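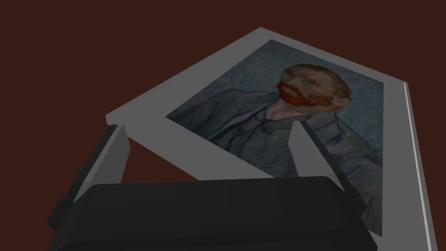 Soudabeh Arabzadeh

Mousavi 60 Flat Profile Picture Frame Molding

Sold by the length and as cut-and-joined frames
Updated Monday, March 24, 2025

The Mousavi 60 is a wide, flat molding for prints, works on paper and thin panels. The face is 60 mm across with no bead, step or carving. It is supplied in light gray, off-white, black and unfinished. The painted colors have a matte surface and take touch-up paint from the Lusine range without a visible edge.

Material

The core is finger-jointed poplar. Painted lengths are primed on all four sides, sanded, and given two coats of water-based paint. Unfinished lengths are sanded only and should be sealed on the back as well as the face before joining. Sealing one side alone lets the wood take up moisture unevenly, and a profile this wide will cup.

Dimensions

Face width: 60 mm
Overall depth: 28 mm
Rabbet depth: 16 mm
Rabbet width: 7 mm
Stock length: 2.4 m

The rabbet holds glazing, a window mat, the work, a backing board and a dust cover in most combinations. For stretched canvas, order the deep version, Mousavi 60D. Canvas on standard stretcher bars will stand proud of the back of the regular profile and the turn buttons will not close.

Joining

Cut at 45 degrees with a sharp fine-tooth blade or a guillotine. On a flat face any error in the angle shows as a gap at the inside or outside corner, and filler remains visible under side light. Test the saw on scrap before cutting a full set.

Glue with PVA and pin from the back with V-nails. Use two per corner, the first close to the rabbet and the second 15 mm in from the outer edge. Hold in a band clamp until the glue has set. Do not pin through the outer edge of painted stock.

Maximum sizes

Joined frames are made up to 700 mm on the short side with 2 mm glass, or larger with acrylic. Above that size we fit a cross brace to the back. Frames with a brace need an extra 10 mm of clearance at the wall.

Hanging

D-rings and cord are included with joined frames. Fix the rings a third of the way down each side rail, in the thick part of the back, clear of the rabbet. Tested load with two rings is 16 kg. Use four rings and a split batten for anything heavier.

Care

Dust with a dry, soft brush. Marks on painted stock can be removed with a barely damp cloth. Solvent cleaners will leave a shiny patch. Store lengths flat and supported at three points.

Ordering

Lengths are packed in bundles of four. Joined frames are made to the size of the work, so give the size of the work itself and state whether a mat is to be fitted. We add 3 mm in each direction for clearance. Color is matched within a batch only. For runs of more than 200 frames, contact Leopoldo Zavala in the trade office before placing the order. The workshop is closed for the first two weeks of August.

Related items: Mousavi 60D, Brendus backing board, Lusine touch-up paint, V-nails 10 mm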